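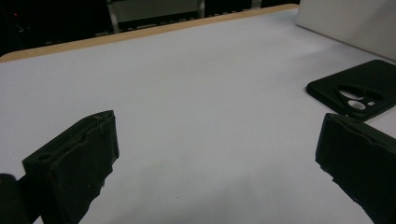 HOW GOVERNMENT WORKS

Why do all the town offices share one computer helper?

My name is Noelia Palacios and I used to work for the city of Bavbridge, in a room with a very loud radiator. Kids ask me what I did all day, and when I say "shared services" their eyes go kind of sleepy. So let me try again, because I think it's a pretty neat idea (and sometimes a pretty messy one!).

A city government isn't one big office. It's a bunch of smaller ones called departments. One looks after parks. One looks after roads. One runs the library, one runs the buses, and so on. Bavbridge has 7 of them.

Now, every department has its own special job, but they also have boring jobs that are all the same. Everybody who works there has to get paid. Everybody needs a computer that turns on. Somebody has to buy the pencils and pay the water bill.

When I started, each department did all of that by itself. The parks people had their own pay clerk and the library people had theirs, and the two clerks used different computer programs that couldn't talk to each other. If you moved from the library to the parks office, someone had to type your whole name and address in again! My friend Rocío Carrasco moved three times and got spelled three different ways.

So the city made one office to do the boring jobs for everyone. We called it the Fahmy Center, after the street it was on. That's shared services. Think of a school cafeteria. Each classroom could have its own stove and its own cook, I guess, but it's a lot easier to have one kitchen.

Was it easy to set up? Oh boy, no.

First we had to pick one computer program, and everybody liked their own best. The bus people really, really liked theirs. Then we had to copy all the old records into the new one. On the first payday 353 people were supposed to get paid through the Fahmy Center, and 200 of them got their money late. You can imagine how our phones sounded. I ate lunch at my desk that whole week, standing up.

After that we slowed down. We moved one department at a time and ran the old program next to the new one for a while, so we could check that both gave the same answer. The buses came last, in August, two years after we thought we'd be done.

Who decides if it's worth it?

The money for all this comes from taxes, so the city council gets to ask questions. (The council is the group of people that grown-ups vote for.) They wanted to know how much we had spent and how much we were saving, and why it was taking so long. Some members wanted to stop. Some wanted to keep going. They argued about it in public meetings, and anybody could come and listen, even kids.

Over in Isesside they tried the same thing and decided to go back to separate offices. I know people who worked there and they still don't agree about whether that was right.

Words to know

Department: one part of a government, with its own job to do.
Payroll: the list of everyone who gets paid, and how much.
Records: information an office keeps so it can look things up later.
Council: people elected to make choices for a town or city.

Try it at home: ask a grown-up which chores in your house get done once for everybody, like laundry, and which ones each person does alone. Would you swap any of them? I'd share the dishes and keep my own sock drawer.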